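# Product Review: Dralla Leopard Wall Print and Skarnar Marble-Pattern Top

**Reviewed by:** Wiesława Jabłońska, Furnishings and Fit-Out
**Supplier:** Adamczyk
**Issued:** December

The Dralla wall print and the Skarnar tabletop are sold separately but are promoted together in the Adamczyk catalogue as a coordinated finish for small enclosed work surfaces. Several departments have asked whether the combination is suitable for general purchase. This review considers appearance, cleaning, wear and value. It does not cover structural load, which is the subject of separate guidance.

## Wall print

The Dralla range is available in four colourways. The pastel pink leopard was selected for review as it is the most frequently requested and, in the opinion of this office, the most difficult to place. The spots are a lighter pink with a deeper pink outline, on a pale lavender-white background. Viewed on a small sample card, the effect is loud. Over a full wall it is considerably softer, and staff who had objected to the sample raised fewer objections once it was in place.

Departments should note that the pattern repeats at a modest interval. On three adjoining walls the repetition is noticeable, particularly towards the corners, and purchasers who dislike a busy background are advised to consider the plain version. Pattern matching at the corners takes patience. A corner post conceals a small error well, and less care is needed where posts are already fitted.

Cleaning was satisfactory. Pencil and fingerprints came away with a damp cloth. Ballpoint ink did not, and the Sudix cleaner recommended by the supplier lightened the stain without removing it. Repeated rubbing dulled the deeper pink outline slightly.

## Tabletop

The Skarnar top is a dark brown marble pattern with white and cream veining. It is a handsome surface for the price, and the veining is varied enough that the eye does not settle on a repeat. The dark ground gives good contrast with paper. Envelopes, forms and index cards are easily found on it, and the evening clerks in particular remarked on this.

Wear is the principal concern. The supplier describes the finish as suitable for daily office use, and this office does not consider that description fully justified. Whitish, flaky marks are very conspicuous on a dark brown ground, where a mid-tone surface would disguise them. Prospective purchasers should look closely at the condition of the top in the photograph before placing an order.
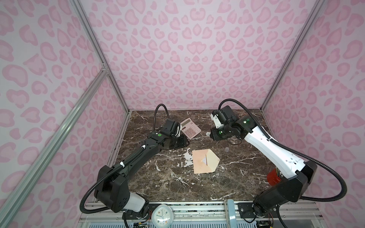
*Dralla pink leopard walls with the Skarnar brown marble-pattern top. The paler, scuffed area lies just to the left of the envelope.*

A desk mat placed over the busiest part of the surface is a sensible precaution. Trivets and felt pads should be used under any item that is moved regularly. Abrasive pads must not be used on the Skarnar top under any circumstances, and the care sheet supplied with the product should be kept with the furniture record – a replacement copy took the supplier more than 30 days to provide.

## Appearance in combination

Opinion within the office was divided. The pink and lavender of the walls and the dark brown of the top have little in common, and the catalogue's claim that they are coordinated is generous. The reviewer nevertheless found the contrast agreeable. A paler Skarnar top would be the safer choice with this print – it would also show dust and crumbs less readily than the brown. Plain aluminum trim is recommended with either.

## Cost and supply

The wall print was charged at $64 per roll, and two rolls were required. Adamczyk delivered both products together and packed them well. Returns are accepted on unopened rolls only, and departments should measure before ordering.

## Recommendation

The Dralla print is approved for general purchase in areas where ink is not in regular use. The Skarnar top in dark brown is approved for light duties only, with a desk mat. Departments wishing to order the paler top should request a sample through this office and allow time for it to be examined. Existing installations need not be replaced.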